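Korkside, December: notes from the Ondwood open day

Ondwood opened its Korkside building to visitors for one afternoon in December. I attended the session from 1 p.m. to 4 p.m. Entry was by sign-up and the desk had issued badge number 326 by the time I arrived. Chak-lun Wei led the tour. Floor area open to the public was 563 square feet, all on the ground level.

The kitchenware tables are in the second room. Tops are plain white, which makes small items easy to pick out from a standing position. 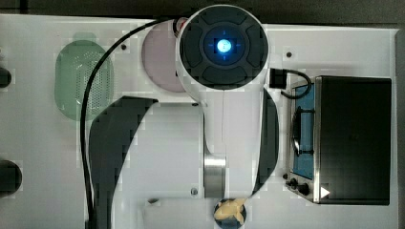

Filed under: Kitchenware, tabletop

The green strainer is oval and translucent, with rows of small perforations and a slightly raised rim. An oval takes up less width in a narrow sink than a round one of the same capacity. I asked about the resin and was referred to the printed sheet, which lists a rated life of 1000 wash cycles and no material grade. The round pink piece has a soft matte surface. Matte finishes hide scuffs well but in my experience hold tomato stains longer than gloss.

Musa Haruna took over for the part on counter layout. His main point was clearance: keep the space in front of an oven door free for setting down trays. The Edet handout gives the same advice with a drawing. Parts of the talk were hard to hear from the back row. 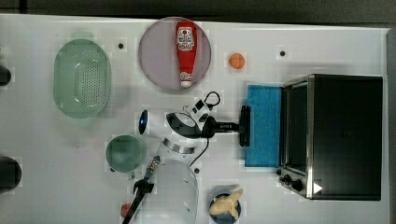 Section: Small appliances

The toaster oven is black with stainless steel trim, a glass door window and two black control knobs. It stands at the right side of the table with its door toward the center. A flat blue pad lies directly in front of the door, and the ketchup bottle is on its side on the round plate, next to a small orange ball. No wattage was given for the oven.

Zukstead had a stand by the exit with catalogs only. Parking is on the north side, 4 spaces, all taken at 1 p.m.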